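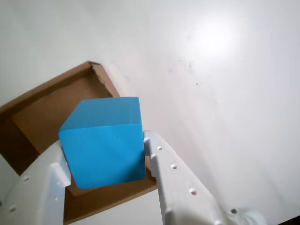
Figure 4-1. Blue cube held between the gripper fingers over the cardboard box.

4. Setting Up the Cube Task

This section covers the cube task for the Gridlow gripper kit, as used in the Park club and the Bratenitz student project. Finish Section 3 (Homing and Limits) first. The task needs one cube, one open cardboard box and a clear white tabletop.

4.1 Placing the box

1. Clear the tabletop within the full reach of the arm.
2. Set the box down with its open side up and its long front wall facing the arm base.
3. Move the arm by hand to each corner of the box. Power must be off.
4. Mark the front corners of the box on the table with pencil.

Note: A torn rim on a side wall does not affect the task. Replace the box if the front wall bends when pressed.

CAUTION: Do not tape the box down. A box that can slide puts less load on the fingers in a collision.

4.2 Setting the gripper

1. Power on the arm and open the control panel in Flikunden.
2. Set OPEN WIDTH to 800 and CLOSE WIDTH to 540. Both values are in servo counts.
3. Run one open and close cycle with nothing between the fingers.
4. Hold the cube between the fingers and close them slowly. Stop when both fingers touch it.
5. If the cube tilts in the grip, lower it to the table, open the fingers and repeat step 4. A small tilt is acceptable.

CAUTION: Do not hold the gripper closed on a cube for more than 48 seconds. The servo will overheat and shut down.
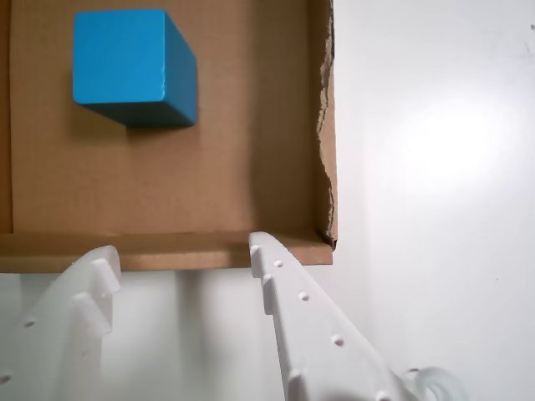
4.3 Checking the start position

1. Put the cube on the floor of the box, away from the walls. Leave enough space on each side for an open finger.
2. Move the arm to HOME, then to READY. At READY the fingers are open.
3. Check finger height against the front wall. If a fingertip catches the rim, raise READY by 2 mm and check again.
4. Save the position under your team name.

Note: Positions saved before Jan 31, 2020 use the old finger length. Delete them and repeat this section.

4.4 Scoring runs

A run starts at READY and ends when the cube has been lifted clear of the box and put back inside. Teams submit their saved log file with the run sheet. Runs with a hand inside the work area are void.

Related sections
3. Homing and Limits
5. Recording a Run
6. Replacing Finger Parts
Team Run Sheet, February
Flikunden Error Codes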